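Bench notebook, 5 November 2021

Friday, and the wax trials are nearly done, hurrah. Picking up where I left off on Wednesday's batch (the cloudy one). I melted down the last of the Prenano beeswax and split it into two jars, one straight and one cut with the Drirkex oil, because I still can't decide which I like better on oak. The straight one smells lovely and goes on like cold butter. The cut one spreads beautifully but stays tacky for ages, and I've got the fluff stuck to my sleeve to prove it.

The offcuts were all sanded to 400 this time. I know I said 300 would do, but we haven't got any 300 and the Triva pads jump straight past it, so there we are. Brown stain under everything, wiped off after 5 minutes, same rag throughout (must wash it or bin it, it's getting horrible).

A dark brown finish on a small thing is much easier to judge than on a big board, I find. You pick it up, your thumbs go to the corners, and you know straight away if it's too shiny.

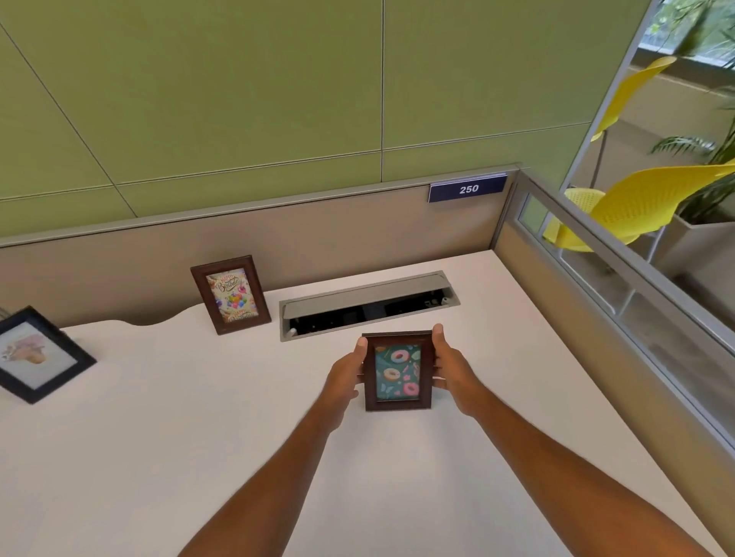

Recipe B, second go

Weighed out 195 g of oil this time, and warmed it before the wax went in. Much better! No lumps at all, and it set to a soft paste by lunch. I'd been adding the wax to cold oil like a fool and then wondering about the grains. The lid on the big tin has gone out of shape again, so please press it down on both sides or it'll skin over by Monday.

Two coats on the oak, one on the ash. The ash drank it. There's a pale streak down one edge where I think glue got in before the stain, and no amount of rubbing will shift it. I'll scrape that one back and start again, grumbling.

Also tried a dab of A on the Cortés sample, which already had some sort of varnish on it. Pointless, it just sat on top and smeared. Wiped it off with a dry cloth.

Everything looks rich and gorgeous under that lamp and then rather flat upstairs.
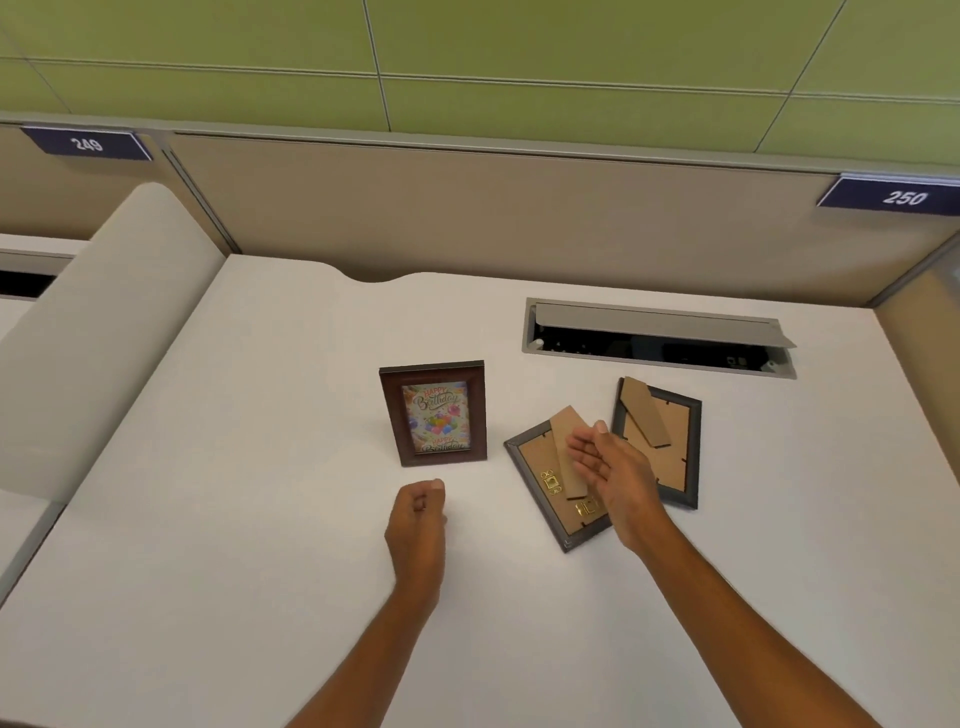

For next week

Order more beeswax, the yellow pellets, as the block takes forever to grate.
Third coat on oak piece 2, leave piece 1 alone as the comparison.
Water ring test on both, cold mug first and then a hot one.
Find out if the tins will keep until February or if B goes off. I've put a spoonful in a jar on the windowsill with the lid loose, so don't tidy it away!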